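How to Write House Rules for a Robot That Works Inside Open Computers

By Sándor Bodnár
27/06/2023
399 shares | 3 comments | 3,418 views

I love this kind of work. A computer case is a wonderful place to find out whether your robot habits are any good, because everything in there is close together, half of it bends, and the parts you care about most are sitting right beside the parts you have to touch. If your rules hold up inside a PC, they'll hold up almost anywhere on a bench.

What follows is how we write those rules at Foremard. They fit on two sheets of paper, and they've been rewritten more often than I'd like to admit. Borrow whatever you can use!

Before you start

Get the big documents out of the way first. ISO 10218 is the standard for industrial robots (one part for the robot, one for the whole installed system), and ISO/TS 15066 deals with people and robots sharing a space. For static, look at ANSI/ESD S20.20. House rules sit under all of that. They don't replace a risk assessment, and if you haven't done one for your cell, stop reading and do that.

You'll also want the manual for your arm, the manual for your gripper, and the service guide for the machine you're opening. Read the service guide with a pencil. Mark every spot where it tells a person to be careful, and you have a first draft of your no-touch list.

Step 1: Say what counts as "safe to approach"

Write down the condition the computer has to be in before the arm is allowed to move at all. Ours reads:

- Mains cord unplugged, and put where the operator can see the loose end.
- Power button held down with the cord out.
- Side panel off and stored off the work surface.
- Case grounded to the same point as the bench.
- Fixture pushed against its stops, and the case tested by hand for rocking.
- Loose cables tied or tucked out of the planned path.

The rocking test is my favorite. It takes a moment, and it catches so much. Push down on each corner with two fingers. If you feel anything give, the arm will feel it too, and it won't tell you.

Power supplies get their own line in our rules: the arm never opens one and never grips one by its label or its vents. They can hold a charge after the cord comes out, and that's reason enough to leave the inside of them to trained people.

Step 2: Draw the zones from above, then again from the gripper

Most people draw one map, looking down at the case, and stop there. Make a second one from the point of view of the fingers. The two maps disagree in really useful ways. From above you judge reach, the height of the case walls, and where the arm's own cable is going to swing. Close in, you find the lever you forgot about, the latch that stands taller than its neighbor, the little plug right next to the path.

We use three colors. Green is where the fingers may close. Yellow is where they may pass but not stop. Red is everything they may never enter with power on the gripper. For a motherboard job, red always includes the bare socket contacts, the coin cell, the capacitors and any header with a wire in it. You'll be tempted to make the map mostly green so the programming goes faster. Please don't! Start with it nearly all red and earn each bit of green.
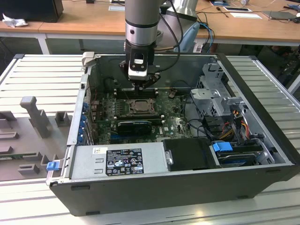

Tower on its side, fingers just above the row of memory slots.

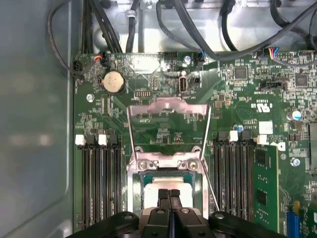 Step 3: Go in straight, come out straight

One vertical line in, the same vertical line out. Inside the case, sideways travel is allowed only at a height you've written down and checked against the tallest thing in the path. We call it the clear height, and it has to be measured for each model of computer. A tall cooler or a stiff loop of cable will ruin last month's number.

On the way out, lift to clear height before you open the wrist, turn the gripper or do anything clever. I once watched a lovely memory pull go wrong because the wrist turned a touch early and the module tapped a latch on its way past. The module was fine. The latch had to be replaced, and so did the rule.

Step 4: Put the delicate jobs in order

Sockets first on paper, last in practice. That's how Odukoya, the repair shop that tried our second draft, worded it, and I've kept the phrase. Write the socket rules before any others, since they're the strictest, but schedule socket work only after the arm has done a simpler task in the same fixture that day.

For the socket itself:

- The load plate must be confirmed fully open, by eye or by camera, before the fingers come down.
- The lever must be out of the path and resting where it will stay.
- The processor is held by its edges only.
- Lift straight up. If there's any drag, stop. Do not wiggle.
- Cover the socket as soon as the processor is out.

For memory, both latches on a two-latch slot have to be open before anything pulls. If your slots latch at one end only, write that rule separately and name the models. Mixed rules get read wrong when people are tired.

Step 5: Set force limits you have tested on scrap

Boards from the scrap bin are the best teachers you'll ever have. Start the grip force low, and raise it until the part lifts reliably. Then leave it there. Resist adding "a bit extra." Do the same with downward force, and set the stop so the arm quits before the board visibly bows.

Write the values into the robot program and onto the sheet by the bench, and have somebody compare the two every time the program changes. We keep ours in Grivarel, which is our own settings file with a grand name, and we log each stop with Navbridge. A paper notebook would do the job. What matters is that the limit a person reads and the limit the arm obeys are the same limit.

Step 6: Decide who may reach in, and when

Hands in the case means arm stopped, and stopped means a protective stop the operator has confirmed. A pause in the program doesn't count. The person reaching in keeps the enable device, or removes it from anyone else's reach. Only that person may restart.

Add a rule for dropped screws, too. It sounds fussy until you've had one roll under a board. Ours: a dropped screw ends the run, and the run doesn't restart until the screw is in the tray.

Clear the bench while you're at it. Paper, drinks, wipes and tools stay out of the arm's reach, and anything light enough to be dragged by a cable goes farther than you think it needs to.

Step 7: Review it with the robot off

Stand at the bench, read the sheet out loud, and act out every rule with your own hands. You'll be amazed what falls apart! We found one rule that needed the operator to hold a cable and the enable device and a flashlight. It had been on the wall since November.

Give each rule a date and initials. Cross out the ones that no longer apply and leave them readable, so new people can see what used to go wrong. When a rule gets broken, ask what made it hard to follow before you ask who did it. Usually the sheet is hanging in the wrong spot, or the step takes a tool that lives in another room.

A few that didn't fit anywhere else

- Teach a new path at the slowest speed you have, with the case empty if you can get one.
- Check finger pads at the start of each shift. Worn pads slip, and people answer slipping with more force.
- The arm's cable needs slack for the deepest reach and the widest turn. Test both before each new fixture.
- Take a photo of the board before and after every run. Keep them in the same folder as the log.
- If you change the gripper, throw out the close-in map and draw it again.

If you write your own version, I'd love to read it, especially if you work on laptops. We haven't got a good rule yet for ribbon cables, and I'd be very happy to steal one.

3 comments | 399 shares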